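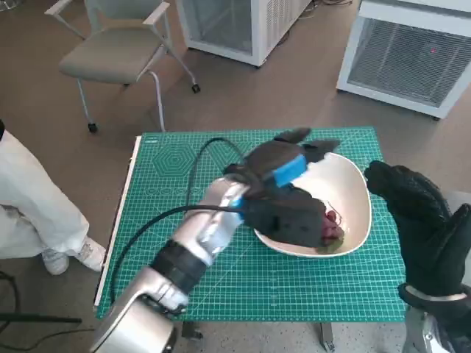 4. Setting up a document collection in Wotano

This section covers the first import of scanned diplomatic and party records into Wotano, the catalog program used in the Clerkasari reading room. Complete section 3 (user accounts) before you start. You need editor rights for the collection. Reader rights are not enough for any step below except step 9.

4.1 Before you import

1. Put all scans for one archive folder in one directory. Do not mix folders, even if the papers in them belong to the same exchange of letters.

2. Check the resolution. Typed pages must be 600 dpi. Carbon copies and telegram flimsies are often faint, and text recognition fails on them at lower settings.

3. Name each file with the archive's own call number, followed by the page number. Use underscores, no spaces.

4. Split any directory that holds more than 1,000 pages. The import stops at that limit without a warning, and the remaining pages are left out of the index.

Note: Blank versos count as pages. Keep them. A missing verso shifts the page numbers in every later citation.

4.2 Creating the collection

5. Open Collections – New and enter a title. Use the name of the issuing body as it stood when the papers were written. Ministries that were later merged or renamed go in the Successor field.

6. Choose a romanization scheme for each language. For Chinese papers, select Pinyin or Wade-Giles and leave the other as the search alias. For Russian papers, the default is Library of Congress without diacritics. The scheme can be changed later, but all name entries must then be rebuilt, and on the Kozan collection this took a full night.

7. Set the date rule. Many documents carry two dates, one for drafting and one for receipt. Wotano sorts by the date of drafting unless you select Receipt here. Draft speeches with no date go under Undated, with the suspected month in the Remarks field (for example, February).

8. Start the import. Leave the window open until the status line reads Indexed.

Caution: Do not edit name entries while an import is running. Changes made during this time are overwritten.

9. Search for one name you know to be in the papers. If there are no results, check the alias in step 6 before you repeat the import.

4.3 Linking versions of the same document

A memorandum of conversation often survives in two or more versions, one kept by each side. The versions can differ in length, in the order of topics, and in who is recorded as having spoken. Wotano treats them as separate records joined by a link.

10. Open the first record and select Link – Parallel version.

11. Enter the record number of the second version. The link works in both directions and only has to be made once.

12. If one version is a translation made for internal use, mark it Derived. Derived records are left out of frequency counts.

Record 211 in the Nerncombe sample set shows a correct link with 2 versions, one of them derived. 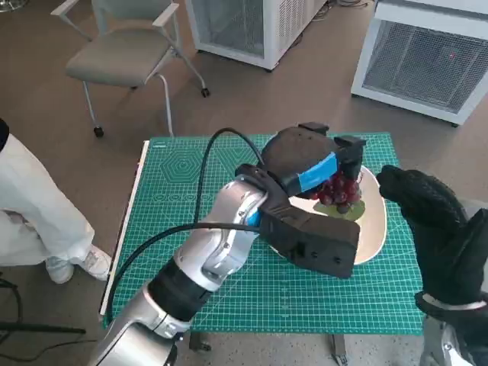

What happens to the links if one of the two records is deleted?
The link is removed along with the deleted record, and the remaining record goes back to being a single version. Its remarks and name entries stay as they were. To restore the link, import the deleted pages again and repeat steps 10 and 11.

4.4 Access marks

13. Assign an access mark to every record: Open, Reading Room, or Closed. New records are Closed by default.

14. For papers released with passages blacked out, use Open and tick Redacted. Enter the page numbers of the redactions. If a fuller release appears later, add it as a parallel version. Do not replace the earlier scan, as published work may cite it.

Note: Private papers on deposit follow the terms of the deposit agreement. The access mark in Wotano does not override these terms.

Questions on romanization go to Remzi Bozkurt. Requests to change a Closed mark go to Raffaele Cattaneo, in writing, with the record number and the call number.

Continue with section 5, Exporting citations.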